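5.2 The footbridge stops

I should own up to the fault that cost us most of Sun 29 May. Clulero, our small delivery rover, froze on the Pedberg footbridge in six of its eight crossings, motors locked, and we had to carry it off each time – it is heavier than it looks.

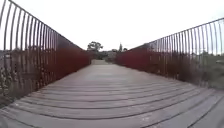

Figure 7. The deck at Pedberg, looking along the bridge.

Our obstacle filter, Shim, was the culprit. I'd tuned it on tarmac, where a thin dark line across the path nearly always meant a kerb or a step down. Now look at the gaps between the planks, which bunch up as the deck runs away from you, and you can guess what it made of them. Shim saw a staircase and pulled the emergency stop. I still think stopping was the safe choice, but a rover stuck between two railings blocks everyone else. We've since made Shim check a dark line against the wheel data before it brakes, and we'll try that again in July.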